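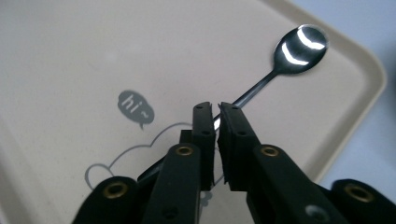
Tray Service for One: Tray, Plate, Bowl, Teaspoon

Arnham guest kitchen, tableware pages, sheet 5

This page covers the single-person tray service kept at Arnham. It replaces the older sheet, which still listed the glass bowls. The service is one tray, one flat plate, one bowl and one teaspoon. Cups are on their own sheet. The tray is plastic with a raised rim and rounded corners, and goes out with the lettering at the far left, as read by the person sitting down.

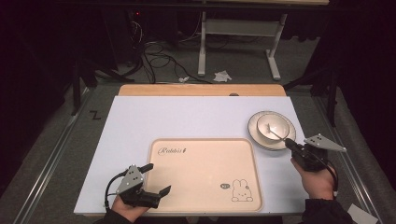
Tray, with the bowl on its plate at upper right and the spoon in the bowl.

The plate and bowl travel as a pair. They are stored nested, taken off the shelf nested, and put down beside the tray before anything is moved onto it. A bowl carried alone tends to come back without its plate, and the Skirketard shelf is spaced for pairs.

Storage is in stacks of 5 pairs. Trays stand on edge in the Wetari rack, rim facing left. The rack holds 80 trays if the end divider is removed. Leave the divider in for normal use.
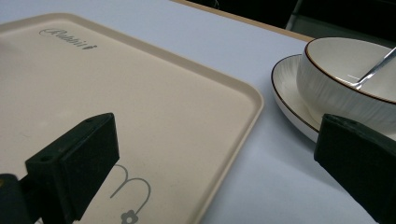
Trays are wiped by hand with a soft cloth and dish soap. Mix 2 ml of soap to 1000 ml of warm water. Scouring pads are not used on the printed side. Dry the inside corner of the rim separately; water sits there after the flat part is dry, and a tray racked wet will mark the one next to it. Plates and bowls go in the machine on the upper level. Teaspoons go in the basket with the handles down.

Replacement trays are ordered through Van Rooij. Check the print before signing for a box, as two versions of the rabbit tray have been delivered under the same order line. Put the odd ones aside and use them in the staff room.

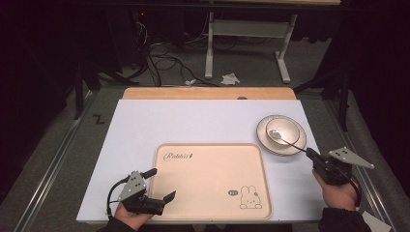

Pairing is checked at the shelf before service. A plate and bowl from different batches will nest, but the bowl may rock when a spoon is placed in it. The quickest check is the edge: the plate has a thin darker line at its rim, and the bowl has a fine brown line around its lip. If either line is missing, the piece belongs to the plain set and goes back to the lower shelf. The spoon rests with its head in the bowl and its handle out over the plate rim.

Sheet revised in December. The cup sheet follows the same order.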